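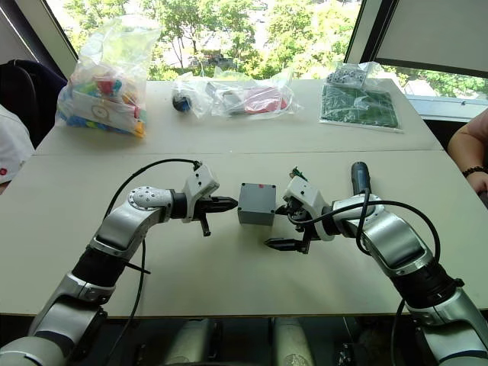

The small gray box on the table, with the bags of parts in a row behind it.

July
by Kanokwan Ratanaporn

I want to write today about a box. It is small and gray, made of plastic, and it has a lid with little screw holes at the corners. In my country I would call it simply "the box for the electric things." In English I have learned to say enclosure, but it still feels too big a word for it.

I became interested in such boxes last winter, when I made a temperature logger for my balcony plants. The electronics part I could manage. The problem was where to put it. My first one lived in a lunch container with a hole cut by kitchen scissors, and the rain found the hole in one week. Segundo Benavides, who has the next desk to mine, looked at it and said that I should be kinder to my solder joints.

So now I pay attention to boxes. A good one has a lid that sits flat, and its corners are a little round so that it does not scratch the shelf. The color is not important, but I like gray. It does not show the fingerprints so much, and beside a white wall you stop to see it after two days.

The other thing I have learned is to keep the parts in clear bags. Before, I put everything in one cookie tin, all screws together, and each time I spent 30 minutes searching for four that were the same length. With clear bags you lay them in a row at the back of the table and you see what you have. I write nothing on mine. Saulius writes on his with a marker, the size and also the month, and I must admit his drawer looks better than my drawer.
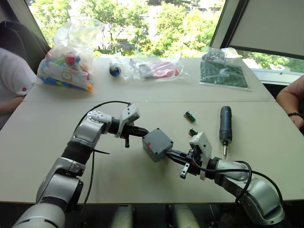
Two tables pushed together are also better than one big table, in my opinion. One half is for the work and the other half is for what waits. My only complaint is the seam. Small screws love the seam. At home I put a strip of paper tape over it, and it holds for a month or so before the edge begins to roll up.

About closing the lid, my advice is to go slowly. I put in all the screws first with the fingers, only a few turns, and then I tighten them corner to opposite corner. If you finish one corner completely and then go to the next, the lid can lift on the far side. I broke one lid in this way and was angry with myself all evening.

My balcony logger has now a proper box, and it has saved 3,000 readings. The basil died anyway, but the chili plant is very happy. Next I would like to make a second one for my mother's kitchen window, if I can find the same box in white.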